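Bresotari House - Accommodation and Events Subcommittee
Minutes of the meeting held on Monday 7th January in the Library

Present: Bimla Pant (Chair), Devendra Mathur (Guest Services), representatives of the Kemppainen Trust
Apologies: none received

1. Minutes of the previous meeting
Accepted as circulated.

2. Guest rooms
Mr Mathur tabled the quotation from Zikthorpe for re-carpeting the east wing corridor, in the amount of $2442. The colour is to match the existing stair runner. Members noted that the fire doors must remain in use throughout the work. Moved and carried that the quotation be accepted.

The online booking calendar supplied by Trateck continues to show the two garden rooms as available on nights when the whole house is under hire. Mr Mathur is to seek a written undertaking as to when the fault will be corrected.

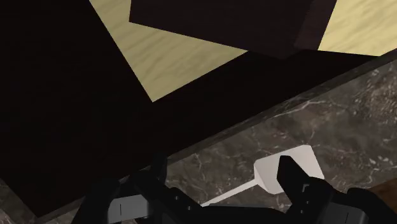

Until then, garden room bookings will be confirmed by telephone only, and the website wording amended accordingly.

3. Wedding and conference hire
The Chair reported that seated dinners in the ballroom will be limited to 86 guests. Parties seeking a larger number are to be offered the marquee lawn - subject to ground conditions - from July. The refundable cleaning deposit was set at $300 for all evening functions.

4. Breakfast service
It was agreed that weekend breakfast be extended by half an hour. Rosters are to be revised before the change is advertised.

5. Other business
A request to permit dogs in the coach house was deferred pending advice from the insurer.

Action: B. Pant to write to the insurer. D. Mathur to contact Trateck and Zikthorpe.

The meeting closed at 4.15 pm.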